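The sour came off the canning line at Hinell in December with dissolved oxygen reading 84 parts per billion in the first pallet and 31 in the last. Both pallets went to the same distributor. Six weeks on, a trade panel could pick the early cans blind, mostly by a papery note at the back of the palate and a colour one shade browner than the reference. 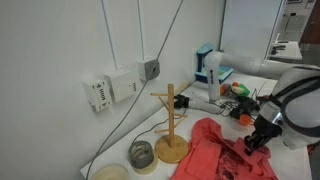
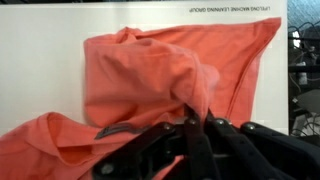
Small breweries have been putting beer in cans for long enough that the equipment is no longer the weak point. A modern inline filler, properly set up, will hold total package oxygen under 50 ppb on most styles. What varies is the hour before the run and the first few minutes of it, and the four producers consulted for this article handle that period in quite different ways.

## Purging the path

Oxygen enters a can from three sources: the beer as it leaves the bright tank, the product line between tank and filler, and the headspace at the moment the lid goes down. Brewers tend to concentrate on the last because it is visible. Fobbing, the deliberate raising of foam so that the lid lands on bubbles and no air is trapped, can be judged by eye.

The product line is harder. At Hinell the run from the bright tank to the filler is long, with two elbows and a sight glass added when the tank farm was extended. Each elbow holds a pocket of gas unless the line is filled slowly from the low end. The December run was started at full flow. The brewery now fills the line with deaerated water, pushes the water out with beer, and discards product until the inline meter settles. The loss is 266 cans' worth per run, which the production log carries as a fixed cost.

Poirier, which packages mostly lager, takes another approach. Its line is flushed with carbon dioxide and held under slight positive pressure overnight. Gas consumption is higher and the start-up loss is lower. The method depends on every gasket in the line being sound, and the brewery replaces the full set on a schedule instead of waiting for a leak. A tri-clamp seal costs very little. A lager that has gone stale in its fifth week costs a listing.

## Seams

The double seam is formed in two operations. The first roll curls the edge of the lid under the flange of the can body, and the second irons the resulting fold flat. Five measurements describe the result: seam thickness, seam height, body hook, cover hook and overlap. Overlap is the one that matters most to shelf life and is the only one of the five that can't be read directly with a micrometer from the outside.

Sturano, a contract packager that moves its line between breweries by truck, tears down cans from each seaming head at start-up and at fixed intervals after that. Relocation puts the seamer out of level, and even a small tilt changes the pin height. In one season the company logged 683 teardowns. Out-of-tolerance results clustered in the first teardown after a move, and nearly all of them were corrected by adjusting lifter pressure.

Its technicians also record ambient temperature. Cold cans arriving from an unheated warehouse take on condensation at the flange, and a wet flange seams differently from a dry one. Several clients have since started bringing their empties inside the day before a run.

## Carbonation and style

Highly carbonated beers foam readily, and the foam protects them. Low-carbonation beers are more difficult. Cask-style bitters, some oatmeal stouts and most of the barrel-aged range at Grirnotmont sit below 2.2 volumes and give a thin, slow cap that collapses before the lid arrives.

Grirnotmont has tried three remedies. Raising the fill speed produced foam but made fill weights erratic. Warming the beer by a degree and a half improved the cap and did little harm. Dosing liquid nitrogen immediately before the lid gave the lowest oxygen figures of the three, and it also firmed up the can wall, which helps with stacking. It requires a dosing head, an insulated supply and a room with oxygen monitoring, and the brewery uses it only on releases expected to be cellared.

Fruited sours bring a separate problem. Residual pulp lodges in fill tubes and holds the valve seat open by a fraction. The valve then dribbles, the fill level drifts, and operators compensate with the timer when they should be cleaning the seat. Hinell strips and brushes its tubes every 90 minutes on fruit runs.

## Measuring what was sold

Inline meters report dissolved oxygen only. Total package oxygen includes the headspace and needs a piercing instrument, which is expensive enough that many small producers share one or send cans out. Where cans are sent out, the time between filling and testing has to be recorded, as oxygen is consumed by the beer within days and a late test will flatter the line.

Poirier tests within the hour and keeps 3 cans from each run at room temperature and the same number in the cooler. The warm set is opened at 30 days. If it is sound, the cooler set is left until the best-before date printed on the can, currently 120 days for lager and 90 for anything dry-hopped.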